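The two-cup table

Last updated: 6 March 2026

Every October the walking club at Prumholm puts on its long day, a loop of the valley that starts before it is properly light and ends, for most people, in the early afternoon. There are gates, two farmyards and a steep bit of road that everyone complains about. At the halfway point there is a table, and the table is what I went to write about.

It is run by Wumpini Kpodo, who took it over four years ago from a man who believed in soup. She doesn't. Soup needs a gas ring, a ladle, bowls and somebody to stand over it, and the people who want it all arrive at once. Her table has drinks, packets and cups. It goes up in ten minutes and comes down in less.

"I wanted to be able to do it on my own if I had to," she told me. "The first year I did have to."

She works out the layout indoors, on a plain white table, before anything goes in the van. Bottles are the first decision. She likes small clear ones, because walkers can see what they are getting and a small bottle goes into a coat pocket. Large bottles are cheaper by the litre but somebody has to pour them, and in a wind the pouring goes everywhere.

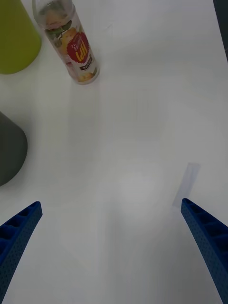
The club bought from a wholesaler called Amoah for the first two years and then changed to Trellberg, whose depot is closer to the main road. Kpodo has no strong feelings about either. The Trellberg order last year came to £155 for the drinks and £53 for the packets, and both bills are pinned inside the lid of the box where she keeps the tablecloth clips. She had ordered too much of everything. What was left over went to the Ivereck scouts, who had a camp the week after.

Cups are where she has changed her mind most. To begin with they were all white, and people put them down to tie a bootlace, forgot which was theirs and took a fresh one. By mid-morning the bin bag was full. She tried writing names on them, but the pen wouldn't take when hands were damp. After that she went over to two colours, grey and a yellowish green. Grey is for anyone on the short loop and green for anyone carrying on over the top. The marshals can look along the wall where people are sitting and see how many are still to go up.

It also helps with the food. Walkers on the long loop get a second packet, and whoever is serving only has to look at the cup. 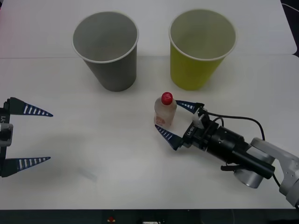 Aiguo Li has served at the table for three of those years. He is a retired bus driver and he has opinions about spacing. Cups should go at the back, he says, with a clear gap between the colours, and whatever is being handed out should stand in front of them where a cold hand can get at it. If the cups are at the front they get knocked by sleeves and rucksack straps. If the two colours stand close together, people pick up whichever is nearest and the whole system falls down by nine o'clock.

He puts out very little at a time. One or two of each thing on the table and the rest in crates underneath is his rule, and he tops up as he goes. Kpodo used to set everything out at the start because she thought a full table looked generous. Li pointed out that a full table takes a lot of looking at, and that people stop in front of it, and then there is a queue. They argued about this for most of a morning. She now does it his way and says the queue is shorter, though she thinks the table looks mean.

The table itself has a join in the top, and she stands nothing tall on the join.

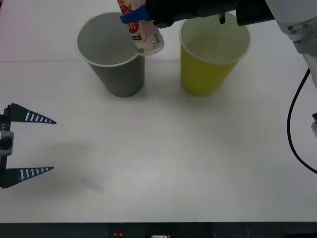
Packets are harder to manage than bottles. They won't stand up and they slide off anything smooth, and a light one will be over the hedge in the first gust. Kpodo's answer is to drop each packet into a cup and hand the two over together, the grey cup or the green as needed. A small pouch with plenty of red, orange and yellow on its label is easy to spot in either, and that saves a certain amount of shouting. Bigger bags don't go in and have to be passed by hand. She has stopped ordering them.

Her list for this year is one side of paper. It has the two colours of cup, the small bottles, the small packets, four clips, a roll of bin bags and a towel. Li has written "stool" at the bottom in pencil. She has not decided about the stool.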